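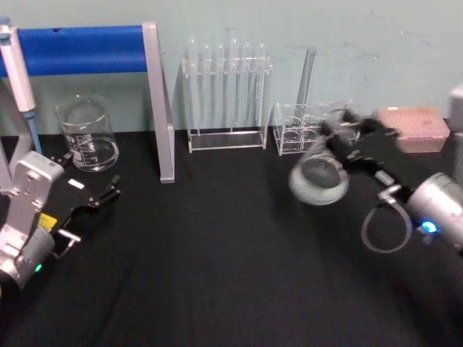 The water tasted the same before and after, one Furkalport household told us, and the only thing that had changed was the bill.

We use cookies to improve your experience on this site. By continuing to browse you accept our cookie policy. Accept | Manage settings

MEDIA RELEASE
February

DALISAY CONSUMER WATER GROUP ASKS EKON TO SHOW ITS WORKING ON NUREL FILTERS

The Dalisay Consumer Water Group is calling on Ekon to publish the full test results behind its Nurel under-sink filter before it signs up any more households in Furkalport.

Ekon has been selling the Nurel door to door and through its website since last winter. Its brochure says the unit gives "laboratory-proven purer water for the whole family". We have asked which laboratory, what was measured, and what the water was like before it went through the filter. So far we have been sent the brochure again.

We have no quarrel with filters as such. Some people don't like the taste of chlorine and a decent carbon cartridge will usually help with that. A jug from the supermarket will often do it too, for a lot less than the $1000 Ekon charges for a Nurel with installation. Our trouble is with the word "proven", which is doing a great deal of work in this brochure and doesn't seem to have anything standing behind it.

The company's own figures raise more questions than they settle. Ekon says 3749 homes have been fitted with the Nurel. It also says customers report a "noticeable improvement", and in the small print this turns out to rest on 136 feedback forms. The forms were handed out by the installer on the day of fitting and collected before the installer left. We would have thought that was a little early to be noticing anything, and we doubt many people enjoy telling a tradie in their own kitchen that they have wasted their money.

What happened to everyone who didn't fill in a form, we can't say. Ekon hasn't said either.

Then there is the demonstration. Several residents have described a doorstep test in which drops are added to a glass of tap water and the water changes colour. The salesperson then does the same with a glass of Nurel water, which stays clear. Tests of this kind commonly show that chlorine is present. Chlorine is in town water on purpose and at a level the supplier is required to control. A colour change tells you it is there. It doesn't tell you the water is unsafe, and a household that comes away thinking so has been given the wrong idea, whether or not anyone used the word.

Ekon also claims the Nurel removes "up to" 99 per cent of contaminants. The contaminants aren't listed. "Up to" covers everything from nought, and a percentage of an unnamed quantity is not much use to anybody trying to decide whether to spend the money.

We could be wrong about the Nurel. It may be an excellent filter. If there is a proper report, with a method, a date and the name of the laboratory on the front, we will read it, and we will put out another release saying what it says. We'd be pleased to do that. But the people selling the product are the ones who ought to produce the evidence, and a white coat on page two of a brochure isn't evidence of anything.

In the meantime, the Group is asking Ekon to do 3 things:

- publish the complete laboratory report for the Nurel, including results for untreated Furkalport water
- stop the doorstep colour test, or explain in plain words what it does and doesn't show
- offer a refund to any customer who bought on the strength of that test

Households thinking about a filter should ask their water supplier for the latest quality results for their area, which cost nothing to request. Anyone worried about old pipes or tank water should get a sample tested independently, and should be wary of a free test from a firm that also sells the cure. Replacement cartridges are worth asking about as well. Ekon's website gives no price for them, and the Nurel's warranty lapses if they aren't changed on schedule.

People who have already bought a Nurel and are happy with it needn't do anything. Those who aren't happy should keep their paperwork, including anything the salesperson wrote down, and check the date on the contract. Cooling-off rights may apply to sales made at the door, and they don't last long.

Media enquiries: Dalisay Consumer Water Group, Furkalport office, 9 am to 4 pm.

ENDS

Share this release | 17 shares | 4 comments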